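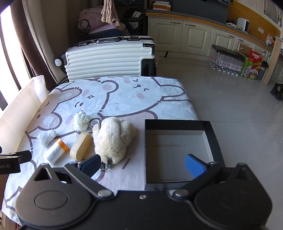 Fig. 4. Hand gripper with pads open, table laid with small goods and an open box.

4.2 Starting a table shift

This section covers the first shift on the hand gripper for people moving over from the packing benches at Mosdale. If you have packed for any length of time, you already know how to do the job. You will now do it slower, with a tool that has fewer fingers than you do, so that the Ronow cell in Famden can learn to do it at night.

Before you begin

1. Sign in on the tablet with your own number. Recordings made under somebody else's number count toward that person's total, and we have had words about this.

2. Squeeze the handle and let go. Both blue pads should move together and open fully. If one lags, put the gripper on the repair shelf and take another. Please don't fix it with tape.

3. Wipe the pads with the dry cloth.

4. Lay out goods from the day's list. Mix hard and soft items. Packers like to line things up by size and the cell learns nothing from that, so leave them where they land.

5. Place the box within easy reach, open side up, and leave it empty until the tablet beeps.

NOTE: A patterned cloth on the table is fine. The cell will meet worse.

Recording a pick

6. Approach the item from above or slightly to one side, pads apart. Stop for a beat before you close.

7. Close until the item is held, then stop closing. Plush goods forgive a firm grip. Cases and rolls of film do not, and neither does the supply room.

8. Lift, carry, lower into the box, open. Withdraw the pads straight up.

9. If you drop something, keep recording. Pick it up the way you would on a normal day, minus the commentary. The microphone is on (see 4.5).

10. Repeat until the tablet shows 164 picks, then stop, even if you are enjoying yourself.

CAUTION: Keep your free hand off the table while recording. Every experienced packer reaches in to straighten the item with the other hand. The cell has no other hand. A day in October was thrown out for this, all 636 picks of it, and the people who made them were told at lunch.

CAUTION: Straps, tassels, key rings and loose yarn can catch in the linkage. Release the handle fully before pulling them free.

Changing the layout

11. After each block, shift your position and open up some of the surface in front of you. The recordings need different distances as well as different goods. Stand somewhere you didn't stand last time.

12. Hold the gripper still over the new area with the pads open until the tablet confirms the view. This takes as long as it takes.

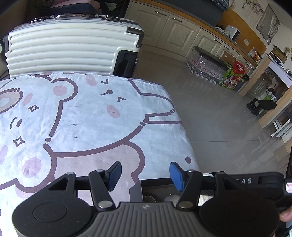

Clodagh Flanagan asked, when the draft of this section went round, whether anyone had thought about what it is like to spend a morning teaching your own job to a machine and then be graded on how smoothly you did it. She also wanted it written down that the grades go to the people who gave them and no further. It is now written down. Grades are used to choose recordings, and they do not go into your review.

Breaks and rotation

13. Work blocks of no more than 45 minutes, then do something else. The gripper weighs very little at nine in the morning and a good deal more by noon.

14. Swap hands between blocks if you can. Left-handed recordings are in short supply and much admired.

15. Bench rates apply for table shifts. The piece bonus does not, since there are no pieces, so the table allowance replaces it. If your payslip shows neither, see Ludger Hinrichs, and bring the payslip.

NOTE: Night packing of small goods moves to the cell once it passes its trial. Night staff have been offered day places at the tables, at the benches, or on exceptions – meaning whatever the cell has put down and given up on. So far exceptions is the popular one. It is about half plush toys.

Ending the shift

16. Upload before you sign out. The bar will sit at the same place for a long while and then finish.

17. Empty the box, return the goods to the supply room, hang up the gripper with the pads open.

18. Report any item the gripper could not manage, by name. "The furry one" has been reported by several people, and there are several furry ones.

Related sections
4.1 Charging and storing the hand gripper
4.3 Rejected recordings and how to argue about them
4.5 Sound, privacy and swearing
5.2 Working the exceptions bench
Yu label printer: quick setup

Mosdale Table Guide, issue 2 | Questions: training desk, ground floor | © Mosdale | Back to top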